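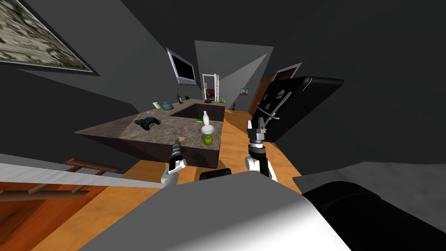 ## Teleop notes from the sim kitchen, July

**1/** Two weeks of remote-control demos in the simulated kitchen. Task: pick up the apple at the front corner of the counter, put it in the white bowl behind it. Two arms, one operator, one headset view. Notes below, mostly for whoever takes over the next batch.

**2/** Numbers first. 1,132 attempts recorded, 171 thrown out. Most of the discards are operator pauses. The arm stops in mid-air while the person thinks, and a policy trained on that learns to stop in mid-air too.

**3/** We could trim the pauses automatically. Tried it. The trimmer also removed the short hold before the fingers close, and that hold matters. Back to doing it by hand.

**4/** The apple is the easy object to see and the annoying one to grip. It's round, shiny, and the contact model lets it slide if the fingers close even a little above the middle. Go lower than feels right.

**5/** Approach order that works for me: bring the right gripper in over the floor side, level it, come across to the corner, then down. If you descend first and slide in sideways you push the apple toward the bowl. It looks like progress and the episode is useless.

**6/** The bottle is directly behind the bowl. Operators release late because they're watching the rim, and the wrist keeps drifting forward until it clips the neck. Fix: stop your hand, then open the fingers. Two separate actions. Don't blend them until you've done a full session clean.

**7/** Elmarie Mokgethi ran the same task with the left arm only. From that side you reach past the tan bread-or-cheese thing near the front edge, with the thin utensil right behind it. Her demos are slower and the paths are longer. They're also more consistent than mine, and I've stopped arguing about it.

**8/** On the view. It's wide, and straight things near the side lean hard. The refrigerator looks like it's falling over. You get used to it in an hour, but distances near the right side stay hard to judge. Trust the gripper's position relative to the counter edge, never relative to the fridge door.

**9/** Your own body panel takes up the bottom of the view. New operators try to look over it by pitching the head down. Please don't. The head pose is logged and every nod ends up in the data.

**10/** Someone asked why we don't clear the counter. Teapot, wine bottle, the controller-shaped thing, all of it stays. The first set was recorded on a bare counter in the Arberg scene and the policy fell apart as soon as we added a second object. Clutter from day one now.

**11/** Same reasoning for start poses. Dede Nutsugah wrote a reset script that moves both arms to a random pose before each attempt. Operators hate it. It stays on.

**12/** Latency. The Inwood link is fine in the morning and bad after 4 pm. When it's bad you overshoot, correct, overshoot again, and the recording has a wobble at the end of every reach. I marked 51 of these and kept them in a separate folder - useful for testing, not for training.

**13/** Hand guiding vs. remote control, because it comes up every month. On the real arm at Atinga we grab the wrist and move it through the motion. Smooth paths, good forces, but the person's hands are in every camera view and the joints end up in poses the motors don't reach on their own. Remote control gives uglier motion that the robot can repeat. In sim there's no choice, there's no wrist to grab.

**14/** Failed grasps. Keep the ones where the operator misses, backs off, and gets it on the second try. Tag them "recovery." Drop the ones where the apple rolls off the counter, unless you have time to label the frame where it went wrong. I didn't.

**15/** One labeling request. "Success" means the apple is in the bowl, the fingers are open, and the gripper is clear of the rim. Last month half the files were marked success with the fingers still closed. Flellalus, our replay tool, now checks the finger state and refuses to save the tag.

**16/** Session length: 40 minutes, then take the headset off. My own reach times get worse after that, and the release gets sloppy before I notice it. Check your plots before you tell me you're an exception.

**17/** Next batch is same counter, same apple, new instruction: move the bowl first, then the apple. That needs both arms and I expect the discard rate to go up. Reset script is already updated. Pull before you record.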